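The Arm Gets the Good Chair

Posted Aug 27, 2025

I have worked in parts kitting at Sezer long enough to remember when automation meant a label printer that jammed less. My job, in its purest form, was to reach into a bin, take out a thing, and put the thing somewhere else. I was good at it. My mother never quite knew how to bring it up at parties.

Then management bought the picking cell, and I became a Flow Technician. There was a certificate. My pay went up by 50 cents an hour, and I was moved to a stool beside the person (I keep saying person) who now reaches into the bin.

I'd like to be angrier than I am. The essays I read about robots at work come in two flavors. In one we're all out on the street by November. In the other we've been freed from drudgery to do creative work, usually by someone whose drudgery was never at much risk. My own experience is that the drudgery got shuffled around like furniture. The reaching went to the arm. What came to me was the watching, the clearing, the pressing of the reset, and a daily form with 47 fields, one of which is "Other."

Watching is work, and I wish whoever sets the rates would try it for a shift. When I picked by hand my mind could wander off to the lake and my fingers would carry on. Now my fingers have nothing to do and my mind is required on the premises. I go home with a rested back and a head like a wet towel. My shoulder has forgiven me, though, and I won't pretend that's a small thing. Natalie Haworth, two benches down, had surgery on hers after years on the heavy line, and she has no patience for my nostalgia. "You miss being 30," she told me. "You don't miss the bins."

She may be right. But I miss something, and I think it's being asked. When the old line was slow, a supervisor came over and said, what's going on here? You told him the castings were arriving oily, or the totes were stacked wrong, and sometimes he even fixed it. When the cell is slow, he goes and looks at the Plirnel dashboard, which says it's slow. Then he emails the integrator. I'm sitting right there on my stool, and I know perfectly well that the small parts have slid into the corner again.

Patricio Espinoza, who ran our training, did ask. He spent a week with us before anything was switched on, writing down how each of us picked, and it embarrassed me how much there was to write. Which parts you tip first. Which ones you nudge off the wall with a knuckle. I had never thought of any of it as knowledge. It went into a binder, the binder went into the arm in some fashion, and my name isn't on it. I don't need a royalty. A line in the newsletter would have been nice. The newsletter that month was 340 words on the arm, which had been given a nickname by a vote I don't remember being held.

So here's my modest program. If a company is going to teach a machine somebody's job, it should pay that somebody as a teacher, for as long as the lessons go on. The lessons are still going on. And let the people on the stools write the stop rules, given that we're the ones doing the stopping.

Also, get us better stools.

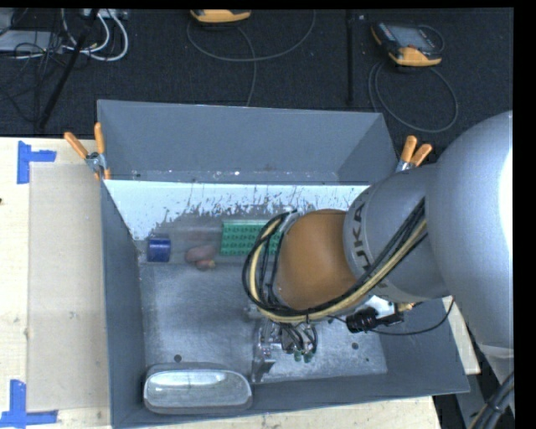 Who should decide when a picking robot gets stopped?

The operator closest to it, on their own judgment, with no need to call a supervisor first and no mark against them for the lost minutes.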